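# Turkley Main Street footfall counts

Pedestrian counts from two sensors on Main Street, one outside the old Desside store and one at the Sinard Arcade entrance. The city cites this file when it says the parklets and benches brought shoppers back. I maintain it and I'm not convinced.

- `counts.csv`: 2,310 hourly rows
- 2,034 rows usable, the rest flagged `gap`
- 116 rows overlap with street events, flagged `event`

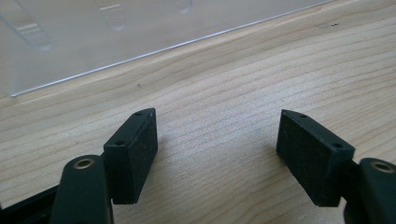 A reader from Wegener Books wrote in to say the December numbers can't be right, as the arcade doors were locked by six most evenings and the sensor still logged people until nine. Those rows are now flagged `check`. I haven't removed them.

## Known problems

The sensors count passes. Someone pacing at the bus stop can add 40 to an hour. There is no baseline from before the benches went in, so please don't quote a percent increase from this data.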